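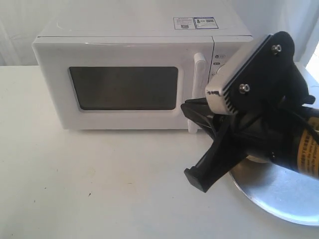 Every October I get the urge to fix how I eat, and every October there is an app ready to take my money for it. This year it was Dukus, a meal planning service that promises to "give you back your evenings." I paid for the first 4 weeks up front because that was the cheapest way in, which should have told me something. The plan starts with a survey about your kitchen. I have a small white countertop microwave with a dial and a pull handle, and I said so. Dukus then sent me a first week of dinners that all needed an oven, a blender, and the kind of patience I last had in college.

I want to be fair, so I stuck with it. The food was mostly fine. The lentil thing was better than fine and I'd make it again. My problem is with the claim that any of this saves time.

The app says the average dinner takes "under half an hour." Under half an hour from when? I set a timer on my phone the moment I walked into the kitchen and stopped it when I sat down with a plate. Not one dinner that first week made it. The recipe clock seems to start once the onions are already chopped, the chickpeas are drained, and some kind person has found the lid to the pot. Cleanup doesn't count at all.

Then there's the shopping. Dukus builds your list and sends it to a store, and in my area the only store it talks to is Stakurero, out past the Driltside exit. I have a perfectly decent grocery two blocks away. So the time I was supposed to get back, I spent in traffic, going to pick up a single bunch of dill and a jar of something I will never open a second time. 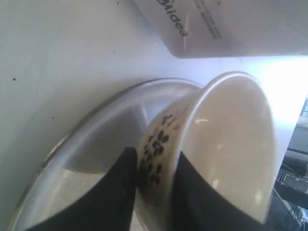

Midea, glass dish, a few specks.

I went looking for where the time savings number came from. The website has a line at the bottom saying members save 100 hours a year. Saved compared to what? If you used to cook a roast every night, sure. If you used to eat toast over the sink like I did, you are now deep in the red. There's a small link to a survey, and the survey had 679 people in it, all of them paying members who had stuck around long enough to be asked. The ones who quit in the second week didn't get a vote. I'd like to see their number.

I had the same fight with Wyss a couple of years back, the freezer box people, and I remember the same type of math. You take the part of the job your product helps with, you call it the whole job, and you put a clock next to it.

A friend told me I'm missing the point, and that what you pay for is not having to decide. Okay. I'll give her some of that. Standing in front of the fridge at 6 pm with no idea is a bad feeling, and for a few weeks I didn't have it. But I can get most of the way there with an index card and a pen. I wrote down the dinners I already know how to make, stuck the card on the cabinet, and I've been picking from it ever since. It cost me nothing and it has never sent me out to Driltside for dill.

I canceled, or I think I did. It took 2 emails and a chat window, and the last message said my request was "being reviewed." I'll check the card statement next month.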